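Demonstration Station Walkthrough, Rope Tasks
Inspected by Idalina Baptista
19 January 2025

Scope: the white table, the glove rig, the hand-held gripper, and the floor behind. Items are marked OK, FIX or ASK. Comments are mine and so are the grudges.

1. Gloves seated, no finger hanging over an empty tip. OK
Right glove bunches at the knuckles on anyone smaller than Samer Yammine. The robot learns from where the fingers go, so pull the fabric down before each take. Pulling it down once in October does not count.

2. Controllers tight on the backs of both hands. OK
We are still running one white and one black. Tracking doesn't care. I do, a little.

3. Wrist straps snug, modules flat, cables clear of the work. FIX
Straps fine. Cables run down the forearms as they should, but the small sensor piece at the left wrist dangles above the tabletop, an inch from becoming part of the knot. Tape it down.
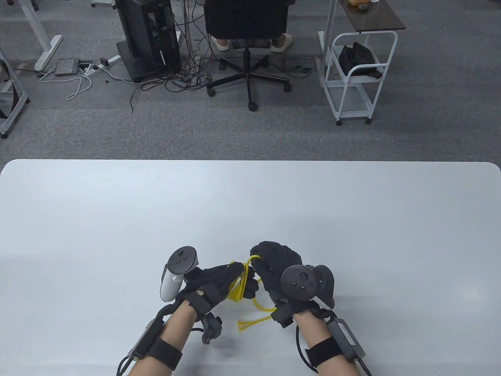
Photo: Nanami Kamata / Harnby

4. Rope condition. FIX
One end of the yellow rope has frayed into a small broom. Half of last week's failed grasps were the arm picking up fluff with great confidence. Trim and seal, or cut a new length. Do not burn the end indoors, Anas.

5. Floor behind the table. FIX
Cable heap between the open computer tower and the office chair, unchanged from my last visit except in volume. Casters and cables should not share a carpet. Route along the desk leg and get the power strip up off the floor.

6. Side panel on the tower. ASK
Off again. I am told it runs cooler. I am told this every time. Who has the panel?

7. Footwear. FIX
Slides were noted under the chair. The lab rule is closed toes for anyone within reach of an arm, seated or standing. The rule is on the door, in 27-point type, at eye level.

8. Tabletop clear before the gripper comes down. OK
Two specks of something on the surface, which I will allow. Keep the rope at the far edge until the operator calls "ready," and keep hands off the middle. Whoever is holding the gripper is watching the fingertips and will not see your coffee.

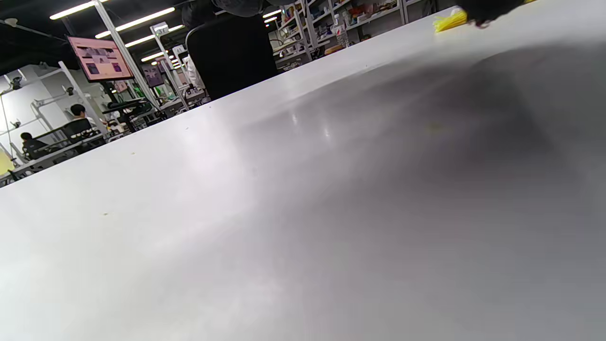

9. Overhead light. ASK
Glare sits close to the middle of the table, right where most grasps begin. Ayman Akl says the policy copes. His last batch was 419 takes and he threw out 100 of them, so I would like to see it cope a bit harder. Try the table turned a quarter.

10. People behind the station. OK
Everyone seated or standing well back. Please keep a walking lane open past the shelving, and warn the neighbors before any remote-control run. The arm does what your hand does, including the sneeze.

11. Stop button within reach of both operator and spotter. OK
Pressed it 7 times and it worked 7 times. Samer asked me to quit after the third.

12. Take log filled in. FIX
"Good," "good," "weird," "good" is a diary. Write down the rope, the operator and what went wrong.

Items 3, 4, 5 and 7 to be closed before the next session. Send 6 and 9 back to me with an answer, even a poor one.

Contact: Idalina Baptista, Lab Safety | © 2025 Harnby | Back to top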